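Notes on asking before reaching

2020-07-05

I have spent the last few months on one narrow question: when a robot is told to fetch something by name, should it look once and go, or look a second time from a different spot before it commits? I call the two-look version Notel, mostly so I have something to name the folder.

The method is simple. The arm moves to a first viewpoint and the detector gives a score to everything that could match the request. If the top two scores are close, the arm shifts sideways, takes another view and combines the scores. If they are not close, it goes straight in. There is one threshold to set. I set it on a separate group of objects and left it alone after that.

I ran 40 requests with each version on the same shelves. The one-look version picked the wrong object or missed 26 percent of the time by my scoring sheet. With the second look that dropped to 7 percent. The extra view costs 5 seconds when it is used, and most requests never need it.

The gain comes almost entirely from clutter. When an object stands alone, both versions do the same. When something stands in front of it, a small move to the side often brings out enough of the label or the outline to settle the matter. I had expected lighting to matter more than it did.

Two things still bother me. Clear plastic gives low scores from every angle, so the second look gets used and does not help much. The other problem is the arm itself, which blocks part of the lower shelf when the camera is on the wrist. Moving sideways uncovers one object and covers another.

Both views have the gripper in them, with a water bottle and a red basket behind it.

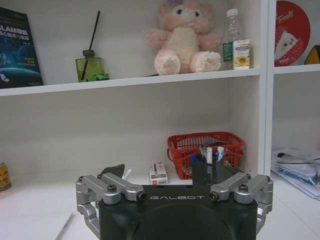
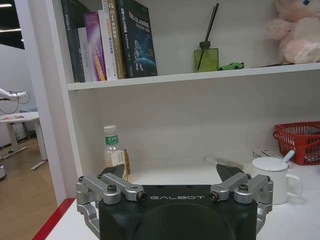
For the blocked part of the view I tried masking out the gripper and treating those pixels as unknown. It is better than letting the detector guess, but the planner then has to be told that unknown does not mean free. My first version got that wrong and was far too willing to reach into places it had not seen.

The next set of runs is planned for October, with new objects and the same threshold. If the threshold has to change, I will report both numbers.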